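Village hall safety walk-round, with my comments
Checked by Obadia Laizer, 29/02/2020

Right, same form as last time, with my scribbles typed up underneath each item. If it says OK then I was happy and you can skip on. If it says TO DO then somebody needs to get a screwdriver out (probably me). I've kept the order of the paper form, which starts in the car park for reasons lost to history.

1. Car park and path
Surface sound, no trip hazards: TO DO
The pothole by the bottle bank is back! I filled it in December and it lasted until the first hard frost. I've got half a bag of the Rernholm cold-lay stuff in my garage and I'll have another go, but I think that corner wants digging out and doing properly. The path itself is fine. Moss on the north side, a bit slimy, and I gave it a scrub with the yard brush while I was there.
Handrail firm: OK
Solid as anything. I swung on it.

2. Front doors
Open freely, close fully: OK, just
The left-hand leaf still drags when the weather's been wet. I planed a whisker off the bottom and it's much better, but please don't let anybody wedge it with a folded beer mat again, I found three.
Push bar works from inside: OK
Tried it ten times, with elbows, hips and one shopping bag in each hand. Worked every time.

3. Fire extinguishers and blanket
In place, in date, pin and seal intact: TO DO for one
All 6 are on their brackets. The one by the stage has lost its little plastic tag, so I've rung Stultix and they'll bring a new one when they come for the annual service. The kitchen blanket is hanging where it should be, with the pull tapes showing. Somebody had been hooking their apron over it. I moved the apron.

4. Emergency lighting
Monthly flick test: OK
All came on. The one over the side exit is dimmer than the rest and I'd put money on it failing the long test in the summer. Replacement fittings from Grullum were £79 last time I looked, so let's have that in the budget now and not act surprised later.

5. Main hall
Floor clean and dry, no loose boards: OK
The board near the piano that used to click has stopped clicking. I didn't touch it. I'm suspicious.
Chairs stacked no more than eight high: TO DO
Eleven! Eleven high, and leaning. I know the trolley is a pain, but a stack like that coming down on a toddler doesn't bear thinking about. I've restacked the lot and put a strip of red tape on the wall at the right height – if the top chair is over the tape, start a new pile.
Capacity notice displayed: OK
Slightly sun-bleached, still readable.

6. Kitchen
Cooker isolator switch works: OK
Hot water at the sink: OK
Nice and hot, with the warning sticker still up.
Cloths and tea towels: TO DO
I go on about this every time, I know. A damp cloth left in a heap goes sour by the next morning, and one left near the hob is a fire waiting to happen. Colours are the easy way to keep them straight: orange for floors and loos, light blue for worktops and tables, and never the two shall meet. They all go in the wash at sixty at the end of a hire. No fabric softener with the microfibre ones please, it stops them soaking anything up. And anything that's had cooking oil or furniture oil on it must NOT go in the tumble dryer, even after a wash. Hang it up outside, opened out flat.
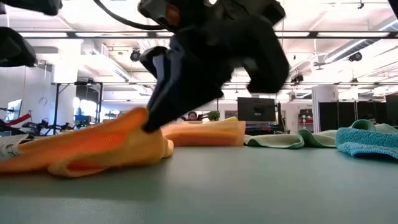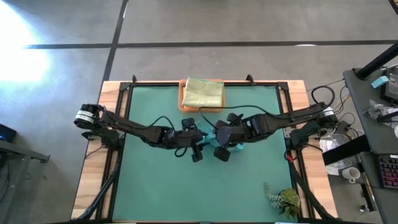 First aid box stocked: TO DO
We're out of blue plasters again. I've put in the ones from my own car for now. There's also a burns dressing that went out of date ages ago, so that's in the bin and a new one's on my list.

7. Electrics and meter cupboard
Cupboard clear of storage: TO DO
It had the bunting in it. Also a box of raffle prizes and a deckchair. I love the bunting as much as anyone, but it can't live on top of a fuse board. It's now in the loft, in the crate marked Ramalho, next to the Christmas lights.
Meter reading: 3,166
RCD test button: OK
Tripped straight away. I then had to reset the clock on the cooker, which took me longer than the rest of the cupboard put together.

8. Boiler
Pressure, flue, carbon monoxide alarm: OK
The alarm chirped when I pressed the button and frightened the life out of me. Boiler service is booked. We were quoted about £700 to swap the old pump and I've asked for that in writing before we say yes.

9. Outside at the back
Bins away from the wall: TO DO
Moved them. They'll creep back, they always do.
Side exit clear: OK
Someone had parked a pushchair there but it was gone by the time I'd finished my tea.

Keys are back on the hook, and the paper copy is in the blue folder with the gas certificate. If you do the next walk-round before me, take a torch for the loft, the bulb's gone up there too.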